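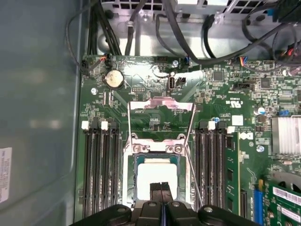
Marisa Cattaneo reckons you should take the cooler off an old server before you do anything else with it, and I've followed her advice, so now I'm at the bit where I need help!

Some background. I picked up a used Dell tower server in April for 700 all in, and I'm having a brilliant time with it. It's going to hold the family photos, the music, and a small Foltanus backup that my brother keeps nagging me to set up. The trouble is the processor. The one it came with is the slowest in the range, and I've got a faster one on its way in the post. I've built a couple of desktop PCs but never opened up a server before, and the socket is a much more serious affair – a big metal load plate and two wire levers instead of the single one I'm used to.

So: is there an order for the two levers? Do I lift the old chip straight up, or does it tilt? And while I'm in there, I have one stick of memory and a whole lot of empty slots. Does it matter where the next ones go? I'd love to do it all in one evening.

Posted by tallyho_pete

Uriel Núñez

Oh, you're going to enjoy this, it's one of my favourite jobs! Yes, on the two-lever sockets I've worked on there is an order, and it's usually stamped on the plate or printed on the label inside the side panel, so look there first. Opening is one lever, then the other, then the plate swings up. Closing is the same thing backwards. If a lever feels stiff on the way down, that's normal up to a point, but it should never need your body weight.

Straight up with the chip, held by two opposite edges. Don't tilt it and don't slide it. Find the little triangle on the corner of the chip and match it to the mark on the socket when the new one goes in. It should drop into place under its own weight. If it doesn't sit flat, lift it out and look again before you bring the plate down.

Once the old one is out, keep everything away from the contacts – sleeves, cloths, fingers, the lot. I bent 5 pins on an Ansari board with the corner of a paper towel and spent a whole evening with a needle and a magnifying glass putting them right. (It booted! I was over the moon.)

Clean the old paste off the cooler too, and put on a fresh blob about the size of a pea. I use the Gemberg stuff but any decent paste will do.

Two more things. Check the maker's list for your new processor, as you may need a BIOS update, and you want to do that while the old chip is still working. And unplug the mains lead before you start. Switching off at the front isn't enough on a server.

gwen_in_the_loft

For the memory, follow the slot numbers in the manual. They don't always run in the order you'd guess, and some makers want you to start with the slot furthest from the processor. Match the type exactly as well. Server memory and ordinary desktop memory can look nearly the same and won't work together.

If the clock has gone back to some silly date when you power up (mine was convinced it was 2043), swap the coin cell while the lid's off. They cost next to nothing.

modemmouse

did this last month on mine, took an hour. just go slow with the levers. have fun!!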